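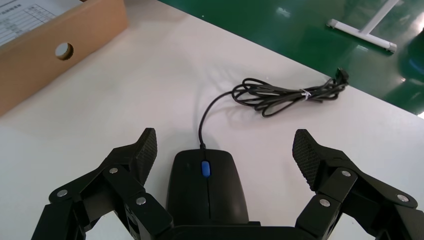

Re: [cell-planning] Equipment ask for next cycle

Sorry for the slow answer, typing between calls. Quoted the bit I'm replying to, rest is in the archive.

> Ludport want our equipment list before the end of August.
> Do we really need a second set of finger pads in there?
> And could someone say what the packing cell still lacks,
> in plain words, with a number on it. Olldale got turned
> down last year for sending a wish list.

OK. Plain words.

Pads — yes, keep them. Fairclough quoted 1438 for 3 sets, shipping included, and the price holds through August. Single sets cost more each and we'd be paying freight every time. I'd buy the 3 and be done. Lead time is 6 weeks, so if this slips to the fall we lose most of the quarter.
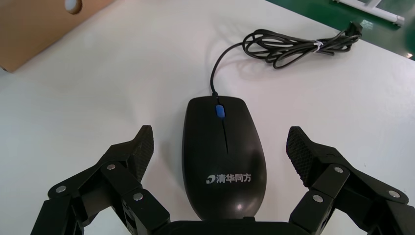
Wired mouse, cable still tied, gripper open on both sides of it.

That's the class of item I want the budget written around. Small, smooth shell, cable attached. Clinwood's list is nearly all like that, mice and chargers and short leads. If we spec for plain blocks we'll get a quote for plain blocks and then be back asking for more in the spring. Been there.

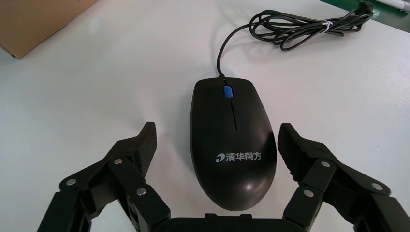

So under "still lacking" I'd put, in this order: the pads, a spare set of linkage screws (cheap, just add it to the Fairclough order), and a proper fixture so cartons sit in the same place each time. The fixture I don't have a price on yet. Clinwood's shop said they'd look at a drawing if we send one, so can whoever has the carton dimensions please post them? I only have the old ones and I dont trust them.
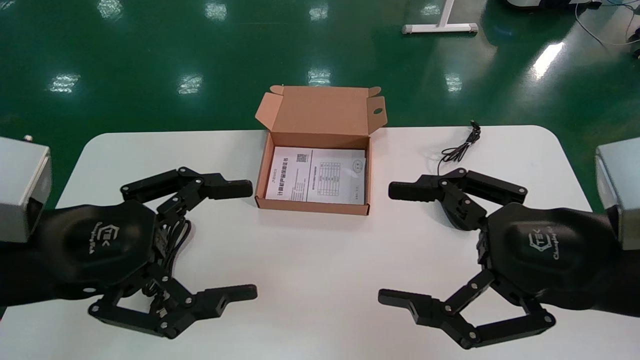 On the fixture, keep it simple, no clamps or sensors in the first version. I'd rather pay for one plate that gets used then a fancy one that sits on a shelf. It does have to leave room for both hands to come in from the sides, and for the lid, which stands up at the back when the carton is open and has those little side flaps folded out. Any fence at the rear needs to be low or have a gap in it. Please put that in the request so the shop doesn't quote us a full frame.

Not asking for new arms. Take that line out if it's still in the draft, Ludport will stop reading right there.

Will send the Fairclough quote as a seperate message, the list strips attachments over a certain size. Comments on the order of the three items by noon tomorrow pls, after that I'm filling in the form.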